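Print this thread | E-mail this thread

Anyone else stacking Saturn this month?

durkside_ana wrote:
OK so I finally had a clear night out at Durkside and I'm still buzzing! Shot 874 frames of Saturn through the old Clarklow, kept the best 300, and you can see the Cassini Division on both sides of the rings. On my scope! I nearly woke up the whole street.
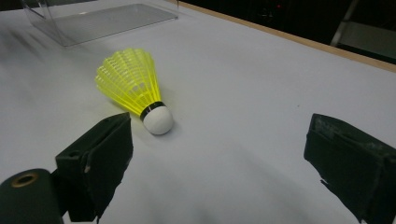 Page 2 of 5

Sharpening took me until 2 a.m. and I think I may have overdone it, there's a dark edge on the planet that I'm pretty sure isn't real. Anybody have settings they trust?

Ayman R. wrote:
Nice one, Ana! The dark edge is from pushing the fine layers too hard. Back them off and live with a softer picture. Also, 300 out of 874 is way too many in my book. I'd keep 50 and toss the rest.

kyriaki_raptis wrote:
Have to disagree with Ayman there. Fifty frames is going to be a noisy mess, especially with Saturn as dim as it is. I kept 204 last January from a run about like yours and I wish I'd kept more. Your seeing matters more than any magic number, so try a few stacks and compare.

Ayman R. wrote:
Noisy but sharp! I'll take it. We've had this argument before, Kyriaki, and I'm still right :)
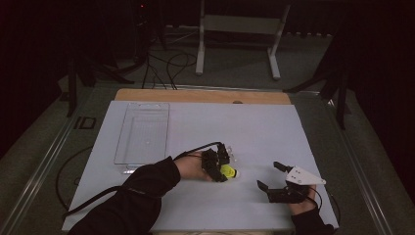 Yellow object, clear tray, white board.

Roksolana H. wrote:
Can I ask a dumb question? I have the Masta camera and my Saturn always comes out with a blue fringe on top and a red one on the bottom. Is that the camera or me?

kyriaki_raptis wrote:
Neither, it's the atmosphere. Saturn's low for a lot of us right now and the air bends the colors apart. Line up the red and blue channels in your software, or get a dispersion corrector if you feel like spending money.

Roksolana H. wrote:
Oh thank goodness, I was about to send it back.

durkside_ana wrote:
Tried both ways tonight. The 50 stack looked like sandpaper, sorry Ayman. The 204 one is my favorite so far (don't gloat, Kyriaki). Going back out at 11 p.m. if the clouds stay away, and this time I'm letting the scope cool down first.

Print this thread | E-mail this thread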